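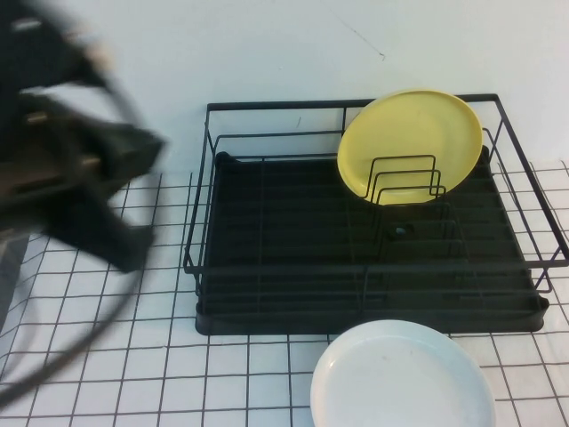

Section 3. Setting up the dish rack

For the Parri wire rack, countertop type. Kitchens on the Emitdale floor plan mostly, but works for any tiled or gridded counter. Read through once before you start. Ten minutes, less if the counter is clear.

Before you start

You need: the rack, a soft cloth, dish soap, a dry towel. The drip tray if yours came with one (Akaleck sets do, the plain Parri doesn't). No tools.

Check the wire over first. Run a cloth along every rod. If the cloth snags there's a rough weld or a chip in the coating - don't use it, send it back. Chips rust. Rust gets on plates and into grout and you will not get it out of the grout.

3.1 Placing the rack

1. Clear the counter. All of it, not just the spot where the rack goes.

2. Wipe the tiles down with soapy water. Rinse. Dry. Grout lines too, they hold water longer than the tile does.

3. Set the rack down with the raised rail toward the wall. Lower side to you. People get this backwards and then can't reach over the rail with a wet pot.

4. Leave a gap at the wall. Two fingers is fine. Air needs to get behind it, and so does your cloth.

5. Line the front edge up with a grout line. Easiest way to get it straight, and you'll notice right away if it's been bumped.

6. Press down on each corner, one at a time. No rocking. If it rocks, slide it half a tile left or right and try again. Feet sitting in a grout line are the usual cause.

Note: measure under any cabinet or shelf above the rack. Tall things go in and out from the top, so leave room for your hand plus a dinner plate standing up.

Caution: don't put the rack next to the stove. The coating goes soft and sticky with heat and picks up every bit of grease in the air.

3.2 Loading

1. Start with plates, back row, standing up. Biggest at one end, then down in size. All facing the same way.

2. Bowls next. Tilt them so they drain, don't set them flat. A bowl lying flat upside down stays wet inside all night.

3. Cups and glasses along the side, mouth down. Not touching each other.

4. Pots last, and only one. Lean it, don't balance it on top of the plates.

5. Knives: dry by hand and put away. Blades up in a rack is how people get cut.

Caution: cast iron doesn't belong in here at all. Dry it on the stove, low heat.

Note: if you have to move something to fit something else, the rack is full. Grab the towel and dry a few by hand.

3.3 Draining without a tray

The plain rack drips right onto the counter. OK on tile for a short while, not overnight.

1. Fold a dry towel in half and lay it flat under the rack before loading.

2. Swap it when it feels heavy. Dont wring it out and put it back.

3. When the rack is empty, lift it, wipe under it, let the tiles air out before it goes back.

A Gunano mat fits under too. Trim it with scissors so it doesn't stick out the front, otherwise water runs down the edge and onto the cabinet door. Cut less than you think, you can always cut again.

3.4 Cleaning

Every week:

1. Take everything out. Rack into the sink.

2. Warm water, dish soap, soft brush. Get the spots where two rods cross, that's where the slime starts.

3. Rinse. Stand it on end on a towel till dry.

4. While it's out, do the wall behind. Splashes dry into little gray specks on white paint. Damp cloth, light pressure, no scrub pads - pads leave shiny patches you can see from the door.

Every month:

1. White scale on the wire? Half vinegar, half water, wipe on, wait 3 minutes, rinse well.

2. Grout under the rack: baking soda paste, old toothbrush, rinse.

3. Look at the feet. Replace any that are split or missing. Spares are part no. 163, sold in sets, see the list in the back.

Caution: no bleach on the wire. No steel wool. No dishwasher, the drying cycle lifts the coating.

Caution: keep vinegar off natural stone. Fine on glazed ceramic.

3.5 Problems

Rack slides when loading. Feet are wet or soapy. Dry them and dry the counter. Still slides, put the mat under.

Marks on the tile. Try dish soap first, then the baking soda paste. Orange marks are rust, so go find the chip in the coating before you put the rack back down.

Scratches on the wall. Rack is too close or somebody is dragging it. Lift, don't drag. Touch-up paint covers most of it, small brush, one thin coat then look at it again in daylight.

Plates tip forward. Too few plates in a wide row. Close them up or lean them all toward the wall side.

Smell. Nearly always the towel.

Missing feet or a bent rod out of the box: write to Ingvild Dahlgren at the parts desk, include the part number and say which corner. Replacement trays are in the next section, page 42.

Section revised 04/02/2026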